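Can a robot take over the boring chores in a small lab yet?

Asked in Gadgets and Automation, June 2023

My sister-in-law's testing lab at Flaltthorpe spends half its day moving plastic plates from one machine to the next. Open lid, put plate in, shut lid, wait, repeat. At home I can't find a robot that will empty the dishwasher. Is plate moving any closer? She runs 14 plates on a busy day and has a bench but not much floor.

OltanoFan
Yes, and it's brilliant! Plates are all one shape, they live in fixed spots, and the arm only has to learn a few places. A dishwasher is far harder – every mug is different and somebody has always put a whisk in sideways. We planned our bench in simulation first and I'd tell anyone to do the same. You can shift the machines about for nothing and find out whether the arm reaches before you drill a single hole. Ours took 2 weeks to get right on screen, then nearly 90 tries at one awkward corner. Loved every minute.

Both of these are simulated, with a robot gripper and a well plate:

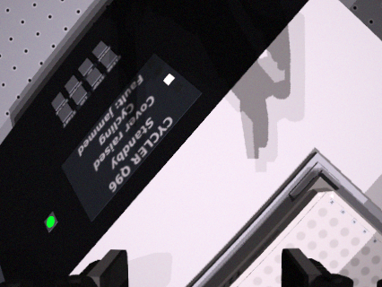
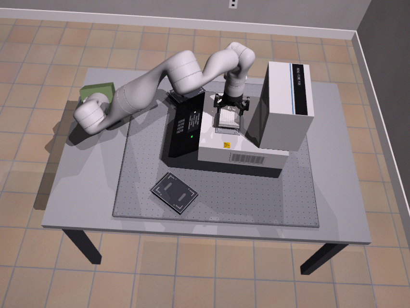

What to ask before buying

Usuga_bench
Ask what happens when a lid sticks. Picking up a plate is the easy bit now, but getting going again after a jam still tends to need a person. I'd want 100 runs in a row on the real bench before leaving it alone over lunch. We're trying a Tandau arm in July and I'm quite excited – will post how it goes.

mostly_lurking
no idea about labs but my robot hoover is great, so there's hope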